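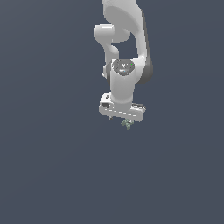
Figure 3. Rendered view of a white articulated arm against a plain gray-blue background.

Papers > Music Information and Archives > Song Translation > Section 4

24th November
Fathima Mollah

Abstract Contents Previous section Next section References

4. Syllable fit in singable translations

4.1 Material

The Gistotlow collection holds hymns and folk songs with parallel texts in two or more languages. We took 200 songs from it, all of them strophic and all with an English version marked by the editors as singable. Songs with only a reading translation were left out, as were rounds and songs with spoken parts. Where a song had more than one English version we kept the earliest. The melody was taken from the printed sheet music and entered by hand. Existing MIDI files were used only to check note lengths, as many of them had been made from a different edition and add grace notes that the print does not have.

Each line of text was aligned with its melodic phrase using the Parnard aligner with its default settings. The aligner assigns one syllable to one note unless a slur is present. It handles elision poorly — "heaven" is always given two syllables, even when the score clearly sets it on one note — so a list of 98 words with variable syllable counts was checked by hand in every song where they occurred.

4.2 Measures

Three measures were computed for each line. The first is the syllable difference, defined as the number of syllables in the translated line minus the number in the source line. The second is stress agreement, the share of strong beats that carry a stressed syllable. The third is vowel openness on held notes, where a held note is any note at least twice as long as the most common note length in the song. Openness was scored on the four-step scale described in Section 2.

Stress agreement was computed separately for the first verse and for all later verses. Translators often fit the first verse closely and then allow themselves more freedom, and a single score for the whole song hides this. Refrains were counted once, with the first verse. Pickup notes were assigned to the phrase they lead into, whatever their place in the printed bar.

4.3 Results

Most translated lines had the same number of syllables as the source line. Where they differed, the translation was more often longer than shorter, and the extra syllable usually fell on a pickup note or on a slur that the translator had split. Shorter lines were found mainly in songs translated from languages with many unstressed endings. In these songs the missing syllable was normally covered by a new slur at the end of the phrase.

Stress agreement was higher in first verses than in later ones. The gap was widest in songs with 18 or more lines, and it was small or absent in songs of two verses. It did not depend on meter: songs in three showed the same pattern as songs in four.

Vowel openness gave a less clear picture. Hymn translators seem to accept closed vowels on high held notes when the rhyme calls for them, while folk song translators more often give up the rhyme. The two groups also differ in period and in the number of translators involved, and we did not try to separate these effects.

4.4 Comparison with Coven and Engebretsen

The Coven set has 1000 song lines scored by singers for ease of singing. We computed our three measures on that set in February, before the final alignment of the Gistotlow songs. Stress agreement followed the singers' scores most closely. Syllable difference added little once stress was known.

The Engebretsen set is smaller and contains only lullabies. Its lines are short, and many are repeated without change, so the scores bunch near the top of the scale. We report it for completeness in Table 5 but draw no conclusions from it.

4.5 Limits of the method

The measures treat each line alone. They do not cover rhyme across lines, word order, or the loss of meaning that a close fit may bring. A line can score well on all three and still be a poor translation. Regional pronunciation was also ignored, and a single pronunciation dictionary was used for all English texts. Section 5 takes up rhyme, using the same songs and the same alignment.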